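Home Opinion Workshops Archive Subscribe

The Case for the Shared Bench

March 2, 2023

451 shares 10 comments

Public discussion of automation is conducted almost entirely at the scale of the factory. Companies such as Drivent are asked for their views on the future of labor, and their answers are printed at length. Far less attention is given to the robot arm assembled in the evenings by a person who has paid for a key to a shared workshop. It is the position of this column that such work deserves a place in any serious policy on technical education.

The Selmont workshop offers a useful case. Its members pay a modest annual fee of 589 dollars, which covers bench space, printer time and access to a parts cabinet that is better stocked than it looks. The current undertaking is a small printed arm for handling everyday objects. Members bring in whatever they have at home, and the choice of object is itself part of the work. A block with flat sides teaches the builder very little about grip. A curved and glossy surface teaches a good deal more, and a child's ball can be had for the price of a sandwich.
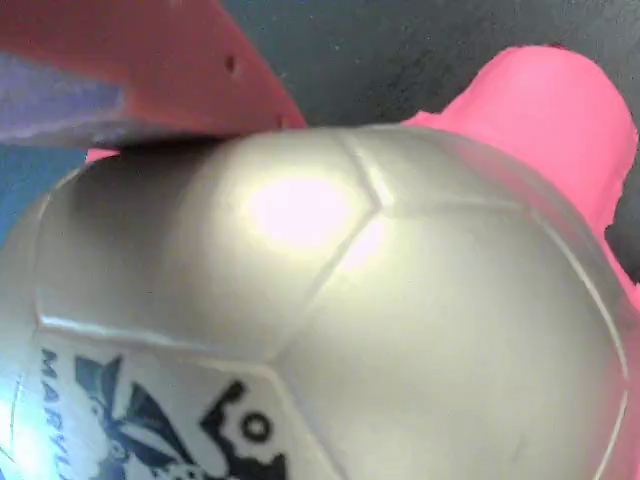
A soccer ball on test day at the Selmont workshop.

It will be objected that a hobby arm is a toy, and that industry has long since settled the problems its builders spend months upon. The objection mistakes the purpose. A person who has printed a bracket, found it weak and printed it again has learned something about load that a finished machine conceals. The same is true of cabling, a subject most courses dismiss in an afternoon and most builders regard as half the job. Tape is a respectable engineering material at this stage, and a workshop that forbids it will have tidy benches and few machines.
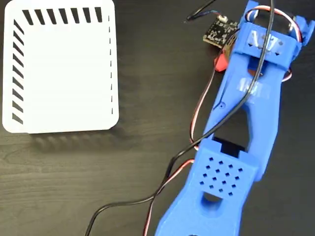
Cillian Rafferty has put the contrary view to this column in writing: members should not be left to work out wiring for themselves, he argues, and any workshop that accepts public money ought to require a short course in it before the first motor is connected.

The point has merit. A short course would be reasonable, provided that it does not become a barrier to entry. The Sheehan workshop introduced a written test for new members and has since withdrawn it, having found that able people simply stayed away.

The district will review its education grants in April. Shared workshops should be eligible on the same terms as evening classes, and the application should be no longer than two pages.

70 shares this week

Previous Next Back to Opinion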